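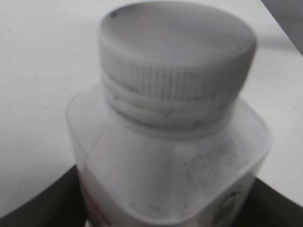

旧瓶子再用一遍：访一家散装补充店的店主

文/本刊生活组　12月　分享 93　评论 3

“大家拿来的瓶子，问题多半出在盖子上。”店主一边说，一边把一只刚洗过的方肩瓶倒扣在架子上沥水。

她的店叫Tremska，开在Numville老街的拐角，卖散装的洗衣液、洗洁精、白醋和食用油。店里不提供新瓶，客人自带容器，称重付钱。开业头一年，店里登记过的自带容器有1,625只，大部分是半透明的塑料瓶，原先装过什么的都有。

我们去的时候是上午十点，店里还没什么人。她让我们坐在水池旁边的凳子上，自己接着干活。

问到什么样的瓶子适合留下来，她说先看瓶口。“口大的好洗，刷子伸得进去，灌的时候也不用漏斗。口太小的，我一般劝人家别留，洗不到底。”方瓶和圆瓶她都收，个人偏爱方的，“放柜子里不滚，排得紧”。

瓶盖她讲得最久。旋盖侧面那一圈竖纹是给手用力的，也最容易积东西，油瓶尤其明显。她的办法是用温水加一点小苏打泡二十分钟，再拿旧牙刷顺着纹路刷，横着刷没有用。盖子里面如果有垫片，要挑出来单独洗，晾干再装回去。

“很多人洗完马上拧紧，第二天打开一股味。盖子和瓶子要分开晾，至少隔一夜。”

瓶颈的螺纹也一样。她说螺纹下面那道防盗环，不少人懒得管，其实液体顺着瓶口流下来，都停在那里。环如果已经松了，她会用小剪刀剪掉；还紧紧卡着的，就用棉签转一圈。“别用刀撬，我划破过手，后来就不撬了。”

我们问她会不会帮客人洗瓶子。她摇头。刚开店的时候洗过，后来洗不过来，而且说不清楚。“他说洗干净了，我说没干净，两个人站在那里也尴尬。现在墙上贴一张纸，湿的不灌，有味的不灌，看不出原来装什么的不灌食用油。”

最后一条她执行得很严。装过清洁剂的瓶子，哪怕洗得再透亮，她也只给灌清洁剂。为此流失过客人，有一位老主顾半年没有来，后来又来了，带的是一只玻璃瓶。

标签是另一件麻烦事。贴纸的好办，吹风机吹热了慢慢揭，剩下的胶用食用油擦。直接印在瓶身上的字她不去动，用酒精擦容易擦花，看着更脏。她的做法是在旁边贴一条纸胶带，写上内容和灌装的月份。“字不用好看，家里人认得就行。”

店里的货架是从隔壁城的Kamer家具厂收来的旧料改的，一共三层，最下面放大桶。洗洁精的配方由Pongsiri作坊供应，每月送一次。她说这一家的洗洁精偏稀，有些客人不习惯，按老用量倒，泡沫不够，就以为兑了水。她现在会在灌的时候提醒一句。

生意谈不上多好。上个月来灌装的客人有101位，比夏天少。冬天大家不爱拎着瓶子出门，她能理解。有人建议她送货上门，她算过，油钱和时间都不划算，暂时不做。

她自己家里留了多少瓶子？她想了想，说没有数过，厨房水槽下面一排，阳台上还有些。瓶身发黄、捏起来发脆的，她就不再用了，盖子还好的话单独留着。“盖子坏得比瓶子快，口径一样的可以换。”

说话间有客人推门进来，手里提着两只空瓶。她擦擦手，先拧开盖子闻了一下，然后放到秤上。

读者评论

老街口的猫：防盗环那里真的脏，看完去翻了自己家的酱油瓶，不说了。

半勺盐：小苏打泡过还是有味怎么办？我那只装过辣椒油，泡了两回都不行。

晾衣杆：回楼上，辣椒油的味去不掉，我试过晒太阳，好一点，最后还是拿去装洗衣液了。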